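One More Take

Ten past nine in the morning at Gosuten, coffee already cold. The target is 500 good examples of one job: pick up a thing, pass it from one hand to the other, let go. They have 441. Sounds close. It isn't, says the crew, the last ones always drag.

The work goes like this. A person drives both arms, the machine records, somebody watches it back and keeps it or bins it. Reset. Again. Yesterday 31 got binned before lunch. Fumbles mostly, a couple where the operator sneezed.

Handovers are the hard part. Both grippers have to be on the object for a moment, and that moment is what the learning system needs to see a lot of. Let go too early and it drops. Too late and the two arms are pulling against each other, which looks fine on video and teaches something awful.
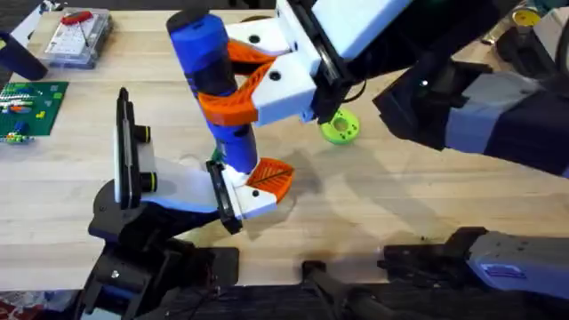 And the table can't be too clean. Early on the team at Gosuten cleared everything off between takes, and the model they trained, called Partington, got very good at clean tables. Put a box of parts next to it and it went to peices. So now the clutter stays, gets shuffled, gets swapped out. Soft orange fingers on the grippers too, they give a little, more forgiving for a tired operator.

Tired is the word. Shifts are capped at about 19 minutes on the controls, then a swap. Past that the moves get lazy, everyone takes the same path every time, and the model picks up the laziness right along with the skill. You want variety. Slow ones, quick ones, a grab from the wrong end that gets fixed halfway through. Those fixes are gold, one operator told me, eyes still on the arms.

Cakunitz, across town, pays per take and ends up with more of them. Gosuten pays by the hour. Both camps swear by thier way, and I couldn't get either to budge.

By four they are at 460-something. Next up is Zasar, the same drill with lids and jars, starting in March if the budget holds. Someone resets the table. Go again.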